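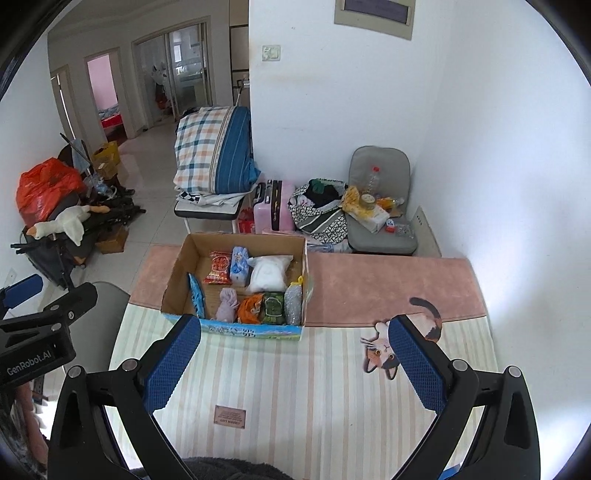 Attachment 1: open box on the striped tablecloth

Ticket 36500, Pikska grocery delivery, Kimotville

Hi again! So my order went through fine on the app, but the coupon never came off the total (it's the $11 one from the June mailer). I tried it on my phone, then on the laptop, and both times it said "applied" and then charged me full price anyway.

Update, 13 minutes later: logged out, cleared the cache, same thing. The Agbayani store shows up as my pickup spot even though I picked delivery, so maybe that's what's blocking it? Can you just credit my account?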